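4 Recording demonstrations

Read section 3 (Homing and joint limits) first. The steps below assume that both follower arms are homed, that the Drosska recording software is running on the station PC, and that you have a task sheet open for the task you are going to record.

4.1 Before the first episode

1. Switch on the leader arms, then the follower arms. Wait for the status line in Drosska to change from INIT to READY.

2. Hold both leader handles in the rest pose and press Link. The followers move slowly to match. Keep hold of the handles until the movement stops.

CAUTION: Do not reach into the enclosure while the arms are linked. The followers copy any movement of the leaders, including a dropped handle.

3. Open and close each gripper fully, twice. If the jaw on screen lags behind the handle, run the gripper calibration again (section 3.6).

4. Turn each wrist slowly to both ends of its travel and watch the sensor cable. It must follow the forearm and keep a free loop at the elbow. If the loop pulls tight, unlink, power off the followers and reseat the cable in its clips.

5. Open the camera preview. Check that both grippers and the full work area are in view.

NOTE: Version 2 of the software does not save the camera exposure between sessions. Set it by hand each time, then press Lock.

4.2 Laying out the objects

Bagging tasks are harder to record than they look. A mesh bag changes shape each time it is touched, and two operators will rarely pick it up in the same way. Agree on the order of the steps before you start and write it on the task sheet. For the basket and bag task (task 63 in the Wirkska set) the sheet asks for one item at a time, with the bag kept on the work surface between items. 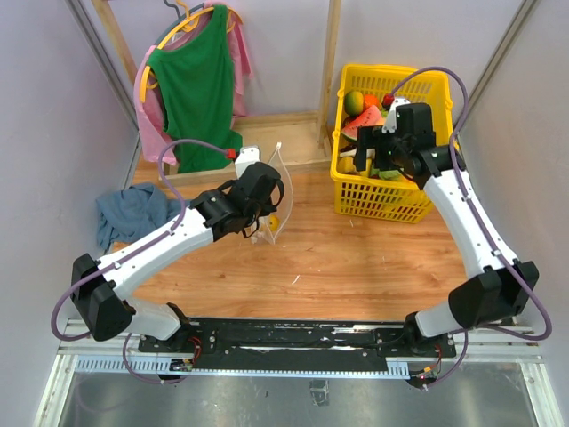 Vary the layout between episodes. Move the basket a little, turn it, and change which items lie on top. Keep every object inside the reach of at least one arm. The work area has a usable width of 680 mm, measured along the mounting rail. Objects outside it can often be touched but not lifted safely.

Leave other items in the enclosure where the task sheet puts them. Clothes, racks and cloths are part of the background for several tasks, and the model should see them in more than one position. They must stay clear of the elbows.

4.3 Recording an episode

1. Bring both arms to the start pose and press Record. A short tone sounds.

2. Wait for the second tone before you move.

3. Carry out the task at a steady pace. Slow down before contact with the bag or with soft items.

4. Use one arm to hold the bag open and the other to bring the item. Do not pass an item from gripper to gripper unless the sheet calls for it.

5. If you drop an item inside the work area, pick it up and carry on. Recovery movements are useful. If it leaves the work area, press Discard and start over.

6. Return both arms to the start pose and press Stop.

7. Mark the episode Good, Recovered or Failed. Failed episodes are kept in a separate folder and are not used for training by default.

CAUTION: Press Unlink before you reset the objects by hand. Wait until the status line shows IDLE.

4.4 Problems during recording

Gripper closes on the mesh but does not hold it. Gather more of the material before closing. Do not raise the grip force above level 3, as this wears the finger pads.

Arm stops with a torque warning. The forearm is usually pressing on the basket rim or on the other arm. Unlink, clear the contact, and home the arm again before you continue.

Jerky motion. Close the camera preview on any second screen. If the motion is still jerky, check the network load page in Drosska.

Arms collide at the wrist. Collision checking between the two arms is off by default in Link mode. Turn it on under Settings > Arms. It adds a small delay at the handles.

Spare finger pads and cable clips are listed in the Lindemann parts sheet at the back of this manual.

Section last revised 3rd September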